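Gripper shootout: the bench gallery

Posted in July by the Drinby bench
Reading time: 2 min
Print this page | E-mail this page

We've been swapping fingers on the two-arm bench for most of the winter, and people kept asking to see how it's going, so here's a gallery page at last! The short version is that we have three finger sets on trial (Vomeck's stiff ones, the softer Tjoa pair and a set we printed ourselves), two wrist cameras, and a Proken controller running the lot. All of them get the same chores: cups, drawers, tea towels, a jar lid, and a little glass-doored appliance that has become everyone's favourite.

A bit about how we score things before the good stuff. Each finger set gets 60 goes at a chore, driven by the same controller settings, and a go only counts if the object ends up where it should be and nothing has to be rescued by hand. We tried letting each set have its own tuned settings at first, and the numbers came out lovely and meant nothing at all. Same settings for everyone now. If a finger hates them, that goes in the notes.

Cups and mugs were the easy win. All three sets were happy there, and the Tjoa pair got through nearly 90 per cent of its goes without a slip. Tea towels were a shambles (a glorious one). The printed set is too thick at the tip to get under a flat hem, so it bulldozes the towel into a pile and then grabs the pile. We've started filing the tips down and we'll see.

The camera question has surprised us more than the fingers. With the camera up high on a mast we could see the whole bench and not much of what the fingertips were up to. Moving to the wrist fixed that overnight, and we're not going back. The catch is glare, especially on anything clear, and 26 of our first batch of recordings went in the bin for it. Turning the lamps down helped heaps.
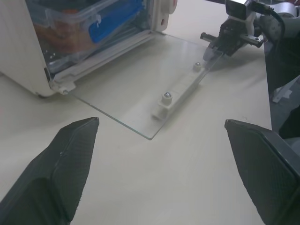
Door work is where the comparison gets really interesting, and it's the chore we'd happily watch all day. You want a finger narrow enough to get at a handle and stiff enough not to fold when the hinge pushes back. One arm has its fingertip down by the far end of the white handle bar, with the glass door swung right open and lying nearly flat on the table, and from the other wrist you get both textured fingers and a clear view of the two bolts holding the bar on. Those bolts are brilliant landmarks for lining up by eye, much better than the edge of the glass.

Next up is the jar lid, with the filed-down tips and a slower closing speed on the Proken. We'd also like to run the door chore again with the mast camera switched on as a second view, mostly to settle an argument about whether it helps when the glass is halfway round. More pictures when there are some worth showing.

Print this page | E-mail this page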